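Unit 6: Reading a product offer. The Zumix household tidying kit

These notes go with the second half of the August block. Read them before the practical, and bring the supplier's data sheet with you. We will refer to its section numbers.

6.1 What is on offer

Zumix is a two-arm kit sold by Werkau for soft goods work in homes, small hotels and care settings. The supplier lists it under "textile handling and light tidying". The base price covers two arms, two grippers, a wrist camera for each arm, a head camera, the body unit and a year of software updates. A mobile base is a separate item. So is the training package, in which a fitter from Sukamlow visits the site and sets up the first tasks with the buyer.

For this unit we treat the kit as a buyer would. You are not asked to improve the design. You are asked to say whether the offer meets a stated need, what it leaves out, and what you would want in writing before signing.

The stated need is in the Rozīte brief, handed out in Unit 5. Rozīte lets furnished flats for short stays. Between guests, each flat has to be put back to a standard layout: cushions on the sofa, throws folded, towels and bedding collected, nothing left on the floor. The firm has 82 flats, and wants to know whether a kit like this could take over the soft goods part of the job.

6.2 The wrist and gripper

Most of the data sheet is about the arm. Most of the trouble in soft goods work happens in the last few centimetres, so begin there. Cloth has no fixed shape. It folds over whatever touches it, hides its own edges, and gets into gaps. When you read the wrist section of any offer for this kind of work, look for three things: what is covered, what is left open, and where the wiring and fittings sit in relation to the cloth.

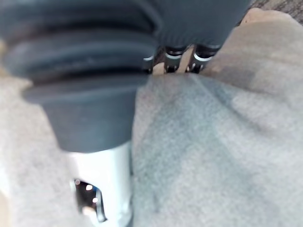
Figure 6.1. Wrist camera view, with grey cloth up against the white housing.

A ribbed rubber boot keeps lint and loose threads out of a moving part and still lets that part move. Boots wear. The sheet gives a service interval of 2,000 hours for covers and seals, but does not say whether this applies to clean work only. Lint and dust collect between ridges, and a cover used on blankets all day may need wiping down far more often than one used on boxes. Ask for the cleaning instructions as well as the interval.

Openings in a housing are a second point. A thin cloth can be pushed into an opening by the arm's own movement. The sheet does not state a minimum cloth thickness. For Rozīte this matters, as the flats have voile curtains and thin bed runners.

The third point is connectors. In the figure there is a row of small ones with silver rings along the lower edge of a dark panel, close to the fabric. The question for the supplier is whether connectors in that position are locked or only pushed in, and what the arm does if one works free during a task. Neither answer is in the sheet.

6.3 The wrist camera

The wrist camera is there to help the software find an edge to grip. At very short range it has two limits. Near surfaces tend to go soft, and a plain cloth held close to the lens gives little detail to work from. Two cloths of similar colour lying against each other are harder again.

The sheet quotes a camera field of 114 degrees. A wide field is useful, but the figure tells you nothing about how much of the view is taken up by the arm's own parts. In your notes, keep the quoted figure and the usable view apart. A supplier can be truthful about the first and say nothing about the second.

6.4 The head camera and the room

The head camera has a different job. It finds the object, places it in the room, and guides both arms until the wrist cameras can take over. The handover between the two is a common point of failure in kits of this type, and you should ask to see it done several times in a row on the same object. 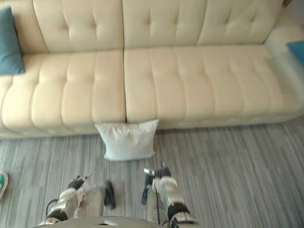 Room layout decides how much of a cushion task the kit can do at all. The arms have a fixed reach from the body, and the sheet measures that reach from the shoulder, at table height, with nothing in the way. Floor work uses up a good part of it. A white pillow standing on the carpet against the front of the sofa, as it is here, is a fair test object: it is plump, it has no handle or stiff edge, and the seat cushions behind it bulge forward, so a gripper coming in from above has to judge the gap between the pillow and the upholstery. Pale furniture adds to this, as cream leather behind a white cover gives less contrast than the teal cushions would. Put both cases in your test list, and note the carpet too. A streaked pattern may be read as edges by simple vision software.

The body of the unit also takes up floor space. Rozīte's smaller flats have a coffee table in front of the sofa, and the brief does not say it can be moved.

6.5 Marks on furniture

The supplier states that the grippers are "safe for household surfaces". This phrase has no fixed meaning. Before it can be used in a contract it needs a surface (leather, painted wood, glass), a force, and a number of contacts. For the exercise, assume 100 contacts per surface at the highest grip setting, with the surface checked under a lamp before and after.

Cables deserve a line of their own in your report. A cable looped on the outside of an arm can catch on an armrest or a cushion corner. Ask whether a sleeve or clip is part of the base price.

6.6 Running cost

Use the worksheet from Unit 4. Enter covers and seals, gripper pads, software after the first year, and fitter visits as separate lines. Do not enter any saving in staff time until you have a measured time per flat. The supplier's brochure gives a time per item, which leaves out moving between rooms.

6.7 For the practical

Work in pairs. Each pair hands in two pages covering the following.

Which parts of the Rozīte brief the base kit meets, with section numbers from the sheet.

Which parts it does not meet, and whether an extra item would cover them.

Your questions for Werkau, in order of importance. Questions on the wrist should say which part they concern.

A test list for a site visit. Give the object, where it starts, where it should end up, and what counts as a failed attempt.

Hand in the cost worksheet separately. Late work goes in the tray by the lab door before 5 p.m.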